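Chapter 7
Planning and Costing a First Manipulation Cell

What this chapter covers

7.1 The purchase price and the installed price
7.2 Writing the task list before the equipment list
7.3 The bench, the worktop and the props
7.4 Cameras, cables and compute
7.5 Consumables and spares
7.6 Phasing the spend

Terms used for the first time in this chapter: installed price, task list, reach envelope, prop set, running reserve, acceptance run.

Introduction

Chapter 6 dealt with the choice between one arm and two, and between a parallel gripper and a multi-fingered hand. It assumed that the money was available. The present chapter drops that assumption. It is written for the reader who has been asked to put forward a budget for a small manipulation cell, of the kind used to develop and test household or light catering tasks, and who must defend each line of it to someone who does not work with robots.

Equipment budgets for such cells tend to go wrong in the same place. The arm is costed with care, from two or three written quotations, and everything else is entered as a single line called 'sundries' or 'integration'. The arm then arrives on time and stands in its crate while the mounting plate, the worktop, the power supply and the network switch are ordered one after another. The loss here is mostly staff time, and staff time seldom appears in the equipment budget at all.

7.1 The purchase price and the installed price

The purchase price is the figure on the supplier's quotation. The installed price is what has been spent by the day the cell completes its first acceptance run. In this book the second figure is always the one used for comparison between suppliers.

The installed price includes, at a minimum: the arm and its controller; the gripper and fingers; the wrist camera and any fixed cameras; mounts and brackets; cabling and cable restraint; the workstation; the bench and worktop; the first prop set; delivery, import duty and any lifting equipment; the safety assessment; and training for at least two operators. Software licences belong here if they are bought outright. If they are renewed yearly, they belong to the running budget and should be shown there for the full life of the cell, however awkward the total looks.

Quotations should be read for what they leave out. Three points deserve a telephone call before an order is placed. Does the price of the gripper include fingers, or only the body? Is the cable between wrist and controller long enough for the intended mounting position? Does the warranty survive the fitting of third-party fingers? Written answers should be kept with the quotation.

7.2 Writing the task list before the equipment list

A task list is a plain statement of what the cell must do, in words that a non-specialist could check. 'Move a bowl from the board to the plate rack' is a task. 'Demonstrate dexterous manipulation' is not, and no equipment can be costed from it.

Each task should be entered with four pieces of information: the objects handled, the heaviest of them, the area of bench over which they may be placed, and the number of repeats needed. The heaviest object fixes the payload. The bench area fixes the reach envelope. The number of repeats has most effect on the spares line, which is discussed in 7.5.

It is common for the task list to show that a smaller arm would serve. It is less common, but more expensive, for it to show that the arm already chosen cannot reach the back of the worktop. A chalk outline on the floor and a length of string are enough to find this out in advance.

7.3 The bench, the worktop and the props

Planners new to household tasks usually leave the setting until last. This is a mistake of order more than of cost. The height of the worktop decides the height of the arm mount, and the mount may take weeks to make.

Two approaches are in general use. In the first, a standard laboratory bench is dressed with a few household items. It is cheap and easily cleared, but its plain surface and clean background may give little guidance on how a trained system will behave in a kitchen. In the second, a section of kitchen is fitted out: worktop, tiled splashback, small appliances, and enough ordinary clutter to make the cameras' work difficult. The second approach costs more at the outset and takes up floor area permanently. Where the task list is mainly about food preparation or clearing away, it is normally the better purchase.

Props should be bought in sets and not singly. Boards, plates and bowls go out of production, and a replacement of a different shade or rim height can spoil a comparison with earlier results. Toy food is widely used in place of real food: it does not decay, and it can be bought again. A record should be kept of each item, with its supplier and its place of storage.

7.4 Cameras, cables and compute

A camera at the wrist and a camera overlooking the bench answer different questions, and a budget that allows for one only should state which question has been given up. The wrist view shows the fingers and the object at close quarters. The wider view shows where the arm is in relation to everything it might strike. Lenses, brackets and long data cables should be costed with the camera, on the same line.

Cables merit a line of their own. A cable that runs along a moving arm bends many times an hour, and one that hangs free may drag over the worktop or catch on a prop. Clips, sleeves and a spare set of each cable are minor items at the time of ordering. Ordered later, in a hurry, they carry the cost of an idle cell.

Storage for recorded data is the item most often estimated too low. The estimate should be made from a trial recording of one hour, multiplied up, and not from the camera's data sheet.

7.5 Consumables and spares

Fingers wear, pads come loose and fasteners work free. The running reserve is the sum set aside each year for parts of this kind. It should be worked out from the repeats in the task list, then checked against the supplier's delivery time. A part that takes 90 days to arrive should be held on the shelf in duplicate, whatever its price.

Worked case: the Dradthorpe cell

The Dradthorpe teaching kitchen cell was planned by Rosaura Rivadeneyra, and its budget sheet, dated 7/6/23, is used in the exercises throughout Part Three. Two suppliers were invited to quote. Dumanero offered a lower purchase price with fingers charged separately; Dromano included fingers and one spare cable set. The bench and fittings came from a third firm, Ackermann, on a single order.

Selected lines from the sheet, in pounds:

Worktop and splashback section: 1491
Cable restraint and spare cable set: 465
Prop set, including boards, bowls, plates and toy food: 127

The arm itself is left out of this extract, as its cost is treated in full in 7.6. Note that the prop line is the smallest of the three. It was also the line questioned most closely at the February review – a reader preparing a similar sheet should have the task list to hand when the same question is asked.

Figure 7.1 gives three views of the cell at work.
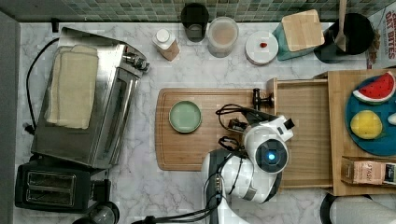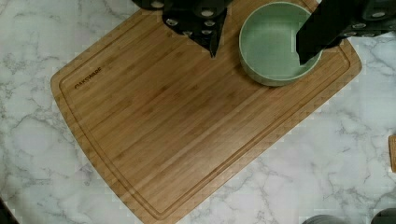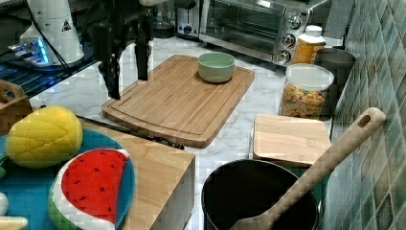 Figure 7.1 Kitchen worktop cell with gripper, cutting board and pale green tableware. The second view is from the wrist camera.

Before going on to 7.6, draw up a prop list for one task of your own choosing and mark against each item whether a second should be bought with the first.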